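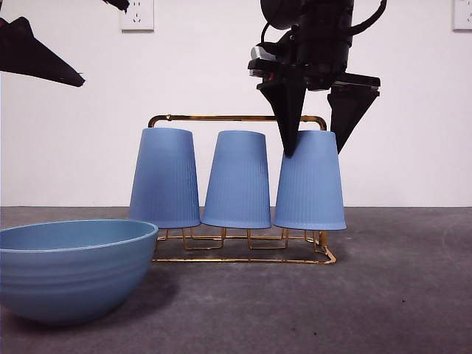 Irena Żak wrote in to ask whether she really has to run the blank card through before her first proper die cut, and yes please, Irena, do! It takes two minutes and it saves your good cardstock. The whole routine is in this section now, so keep it open next to the machine.

## 4. Setting up the Surar for your first cut

You will need:

- the Surar machine and its handle
- base plate and both clear cutting plates
- one thin metal die (the little Onu leaf that comes in the box is lovely for this)
- a scrap of plain card, plus a sheet of the card you want to use
- low-tack tape

1. Put the machine on a firm, flat table with space on both sides. The plates come out at the back, so leave 14 inches clear there.
2. Press the suction lever down until it clicks. Give the machine a gentle push - it shouldn't slide.
3. Fit the handle and turn it once with nothing in the rollers. It should go round smoothly.
4. Build your sandwich: base plate, clear plate, card, die with the cutting edge facing down, second clear plate.
5. Tape the die at one corner if it likes to wander.
6. Feed the sandwich in straight and turn the handle slowly. You'll hear some creaking and cracking from the plates, and that's perfectly normal!
7. Lift off the top plate and ease the leaf out with the poking tool.

**Caution:** Never force the handle. If it stops, wind the plates back out and check that you haven't added a plate twice. Keep fingers, sleeves and long necklaces away from the rollers.

**Note on thick card:** Miltex glitter card needs two passes. Turn the sandwich round between them and don't lift the die. For anything thinner, one pass is plenty.

**Note on shims:** If one patch won't cut, lay a piece of copy paper under that patch only and try again. Add one sheet at a time. Intricate dies such as the Drunard lace border nearly always want one, and the cut you get is gorgeous - all those tiny holes!

8. Flip the clear plates over after every 12 cuts so they wear evenly. Bowed plates go back flat if you run them through the other way up.

Embossing folders use a different sandwich. See section 5 before you put one in.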